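Clilik disclosure group, working notebook
June, started 9:40, continued after lunch

Second reading of the settlement orders. Yesterday we stopped at the Henríquez order and I did not write anything down, so I put it together here before I forget.

State of the set: we have 58 orders exported from Cenance. All are administrative settlements with a listed company as respondent, and all contain at least one finding on late or missing disclosure. Seven have no usable text layer and must be typed from the scan. Ermira has taken them. She asks that the rest of us do not correct line breaks in those files until she is ready, as she compares them by page.

The question we are coding is still the same: when the order says that the company "should have disclosed", from which moment does the duty begin to run? I thought in spring this would be easy to find. It is easy in maybe half of the orders, where there is a sentence with a date. In the others the date must be taken together from three or four paragraphs, and here the readers disagree.

Codes as they stand after this morning:

K1 – duty runs from the board's decision
K2 – duty runs from an earlier moment, when a manager knew enough
K3 – duty runs from a fixed calendar event (end of quarter, filing deadline)
K9 – the order does not say

K2 is the difficult one. Svatopluk reads it narrowly and wants the order to name the person or at least the office who knew. Olumide is satisfied when the order says "the company was aware". I was with Olumide at first. After reading the Henríquez order again I am not sure any more. In paragraph 31 the company "was aware of the likely shortfall", and in paragraph 34 the board "was informed of the shortfall". If we accept paragraph 31 we have K2, with a start eleven days before the board. If we do not accept it, we have K1. The penalty section uses the later date but does not explain why it uses it. It can be that the parties bargained over this and the earlier paragraph is only a rest from the first draft. We cannot know this from the text and I do not want that we guess.

Decision for now: code Henríquez as K1 with flag "P" (earlier knowledge mentioned). The flag is free text in Prastow, please write only the paragraph number in it and no comments. Last time the comments went into the export as a separate column and Tuấn had to remove them by hand.

Problem with the overlap between date type and respondent size. Solveig asked at 11 o'clock whether the K1 orders are not simply the big companies. I made the cross table quickly and she is right to ask. Among the orders finished so far, nearly all K1 are respondents from the upper size group and nearly all K2 are from the lower one. There are two exceptions. One is a small insurance broker coded K1, where the board consisted of a single person, so the board's decision and the manager's knowledge are the same moment. I would take it out of this comparison. The other one is a correct exception as far as I see.

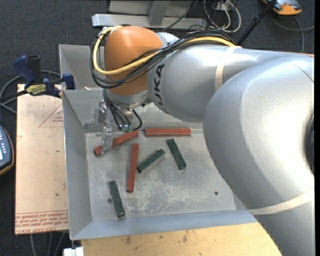 What this means for the method section I am still thinking about. Our readers see the size of the respondent on the first page, before they come to the findings, and it is possible that they use it without wanting to. A result which looks like agreement on the legal criterion could be agreement on size. It is the same difficulty as with the blocks in the gray bin: three are red, three are dark green, and the green ones are the shorter ones. Tell one person to sort them by color and another to sort them by length, and you get the same two piles, and from the piles you cannot say which instruction was given. To separate the two rules you need a short red one or a long green one. For us this would be a small company with a clear K1 and a large company with a clear K2. I looked through the unread orders by title only and there are perhaps a few candidates, but I did not open them, I will be reader on some of them.

Proposal, to be discussed with all:

a) Remove page one and the penalty section from the reading copy, so the reader gets only the findings. The name of the company appears in the findings also, Tuấn thinks he can replace it with "Respondent" without touching the paragraph numbers.
b) Read the finished orders again in this form, by a different pair than before.
c) Leave the old codes in Prastow and make a new layer. Do not overwrite.

Svatopluk has an objection to a). He says in a settlement the amount tells you how the agency understood the start of the duty, and a lawyer would never read the findings without it. This is true for a lawyer who advises a client. Our question is what the findings say. But I agree that we should keep the penalty date as its own field, so I have added "date used in penalty" to the form, optional.

Agreement before discussion is still low for K2. I do not give the number here, it was calculated with the flagged ones inside and must be done again.

Small things
– Cenance shows some orders two times, once under the parent and once under the subsidiary. I found two such pairs. More than 7 would be a reason to build the export new, until then I delete by hand and note the order number in the log.
– "Without admitting or denying" is not a finding. Please do not mark it.
– The word "promptly" we still code as K9 if nothing else is there. Olumide does not like it, open.
– Solveig needs the clean table for her talk. I told her she can have it without K2.

15:20. Tuấn ran the name replacement on one file. The paragraph numbers stayed, but footnote 6 lost its mark. He looks at it again. I continue with the unflagged K9 orders until the reading copies are there.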